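1st May
By the cell technician, Pinumville

Attended at the Pinumville site on Saturday to carry out the scheduled service of the Illov sorting cell. The line was isolated and locked before work began, and the key was kept on my person until the guards were closed again.

The counter on the controller stood at 711 hours since the last full service in February. The gripper pads showed even wear and were left in place. The belt on the second axis had slackened and was brought back to the tension given in the Ebihara manual. Two screws on the cable clamp at the wrist were tightened and marked with paint. Grease was applied at all 6 points.

The principal matter was the vision fault. The cell has been rejecting good parts in the early part of the day, and the log held 164 such rejects for the past week. Nearly all fell within the first hours of the morning shift. The lens was cleaned and the lamp tested, and neither was at fault. Daylight entering at the side of the curtain was considered the likely cause, and the curtain was taken in hand next.

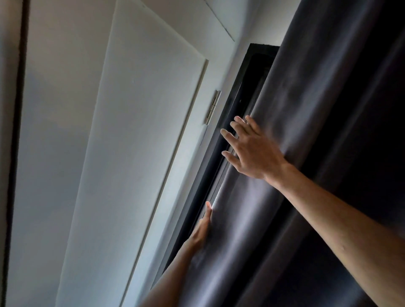 The calibration was then repeated in full. The first attempt failed at the third target, which had been seated badly in its holder. The second attempt was accepted. The exposure setting was returned to the value on the Grerovau commissioning sheet, as it had been raised at some later date without an entry in the book. Staff are reminded that any change to camera settings must be recorded on the day it is made.

A test run of 496 parts was completed in the afternoon with no false rejects. This result does not settle the question, as the fault belongs to the morning, and the log should be read again after the first early shift.

Outstanding: the rubber stop on the infeed gate is cracked and a new one has been requested. The spare belt was not in the cabinet. The lock was removed and the cell was handed back in automatic mode, at reduced speed, until the morning figures have been seen.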